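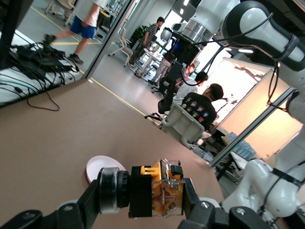
**STINDALE, 20 April 2018.** Fuddale today released Clurska, a teaching package for two-arm tabletop work cells. An operator guides both arms by remote control, and the software records joint positions, gripper state and camera views 30 times per second.

The first task set covers plates and lidded containers and holds 2,525 recorded runs.
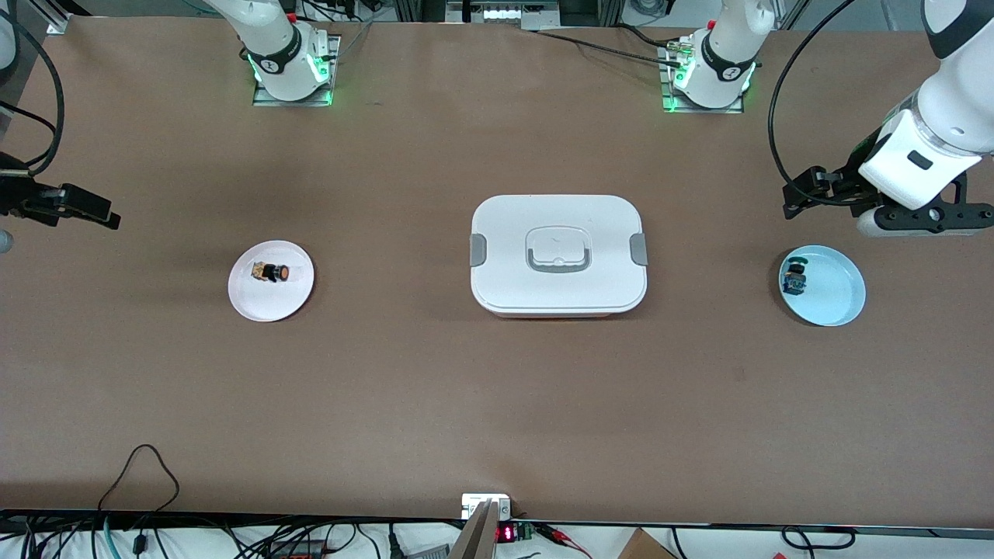 *Clurska work cell with two plates and a lidded container between the arms.*

"Operators need one short session before their runs are usable," said Nevzat Taşdemir, head of controls at Fuddale. Runs can be trimmed and replayed on the same cell.

The set will grow to 3,000 runs in July. Trial requests go to Bülent Dursun at the Stindale office.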